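공유 작업실 그리퍼 제작 기록 (6) 손가락 영점과 색 구분
작성 2026/09/10

지난 글에서 Plarkik 컨트롤러의 펌웨어를 올리고 통신 주기까지 맞췄다. 이번에는 손가락 두 개짜리 그리퍼의 닫힘 위치를 다시 잡고, 손목 카메라 영상으로 색깔 블록을 구분하는 부분을 정리한다. 작업은 전부 Hebden 공유 작업실에서 했다.

닫힘 위치는 서보 명령값 기준으로 158이다. 1월에 처음 조립했을 때는 113으로 두었는데, 혼 나사를 한 칸 옮겨 끼운 뒤로 값이 통째로 밀렸다. 158을 넘기면 손가락은 더 움직이지 않고 전류만 올라간다. 전류 제한은 정격의 약 6할로 걸어 두었다.
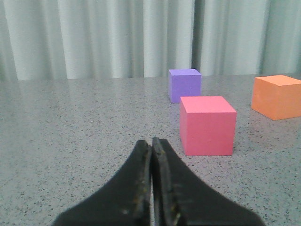

영점을 소프트웨어로만 잡는 방식에는 한계가 있다. 서보 기어의 유격이 남아 있어서 같은 값을 보내도 여는 방향에서 접근할 때와 닫는 방향에서 접근할 때 끝 위치가 다르다. 그래서 항상 완전히 연 상태에서 닫는 쪽으로만 접근하도록 루틴을 고쳤다. 확인은 손목 카메라로 한다. 두 손가락이 맞닿은 선이 화면 가로 중앙보다 조금 왼쪽에 오는데, 카메라 브래킷을 다시 깎기 전까지는 이 선을 기준으로 보정값을 넣을 생각이다. 안쪽 접촉면은 쓸린 자국이 있고 누르스름한 알갱이도 군데군데 붙어 있어서, 마찰 계수를 재기 전에 알코올로 한 번 닦아야 한다.

색 구분은 Trodito 라이브러리의 HSV 변환 함수에 임계값만 따로 넣어 쓴다. 분홍과 주황은 색상각이 가까워 채도 하한을 각각 다르게 주었다. 보라는 명도가 문제다. 윗면과 앞면의 밝기 차이가 커서 한 덩어리로 묶이지 않는 경우가 있고, 이때는 닫힘 연산을 한 번 더 돌린다. 면적이 100픽셀 미만인 덩어리는 버린다. 상판의 반점은 이 조건에서 대부분 걸러진다.

블록이 겹쳐 보이는 배치는 따로 다뤄야 한다. 가려진 블록은 보이는 면적이 줄어들기 때문에 면적으로 거리를 추정하면 실제보다 멀게 나온다. 현재 코드는 외곽 상자의 아래쪽 변이 다른 색과 맞닿아 있으면 거리 추정을 건너뛰고, 앞 블록부터 치우는 순서로 목록을 만든다.

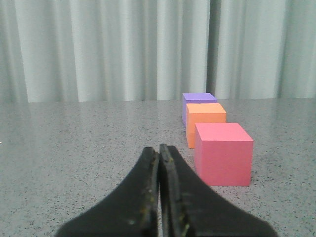

분홍, 주황, 보라 순으로 늘어선 배치. 보라는 윗면과 왼쪽 옆면 일부만 보인다.

이런 배치에서 쓸 수 있는 정보는 윗면의 세로 위치 정도다. 상판 평면을 알고 블록 높이가 같다고 두면 윗변의 화면 좌표에서 거리를 역산할 수 있다. 계산식은 간단하지만 카메라 기울기 오차에 민감해서, 먼저 기울기를 측정할 지그가 필요하다. 지그 도면은 Clavorport 저장소에 초안만 올려 두었다. 구멍 간격은 아직 확정하지 않았으므로 그대로 출력하지 말 것.

남은 작업은 브래킷 재가공, 접촉면 세척 후 마찰 측정, 기울기 지그 출력이다. 브래킷부터 한다.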